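4.2 Do toy vegetables teach the names of real ones?

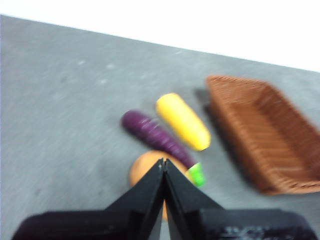

Figure 3. Toy foods grouped on a gray tabletop: a purple eggplant with a green cap, a yellow vegetable, and a round orange fruit.

The claim that play food builds a child's food vocabulary is repeated in most of the catalogs we collected, and in a fair number of teacher guides as well. We doubt it, at least in the strong form. Hudec and Danko coded 3369 naming attempts from the Lirura play sessions and counted an attempt as correct when the child's word matched the word on the supplier's list. That is a generous rule for the child and an even more generous one for the toy, which is assumed to look like what the supplier says it is.

The eggplant is the easy case. A dark purple body with a bright green top leaves few rivals, and the coders rarely disagreed over it. Yellow pieces are another matter. The one in Figure 3 could pass for an ear of corn or a yellow squash, and an adult who has not read the list has little to go on beyond the long shape and the color. The round piece has the same trouble, as it might be an orange or a peach. If a four-year-old says "peach" and the list says "orange," the score sheet records an error. We are not convinced that the child made one.

Vasylenko (personal communication) objects that children learn from the talk around the toy, so a poor likeness does little harm. This may be so. But the Brudirden sessions, which supply most of the evidence for her view, had an adult at the table who supplied the word whenever a child paused. Gains of that kind would probably appear with picture cards, or with a bag of groceries. No comparison group was given either.

A second problem is color. In the Holub set, as in many others, no two foods share a main color. A child can sort the whole set, and answer "Where is the eggplant?" without fail, by knowing that it is the purple one. Gronow's rescoring of 300 requests did not separate color knowledge from food knowledge, and we see no way to do so from the session notes as they stand. We therefore leave the Holub scores out of the pooled results in Section 4.3 and report them alone, with the caution that they may measure color naming and little else.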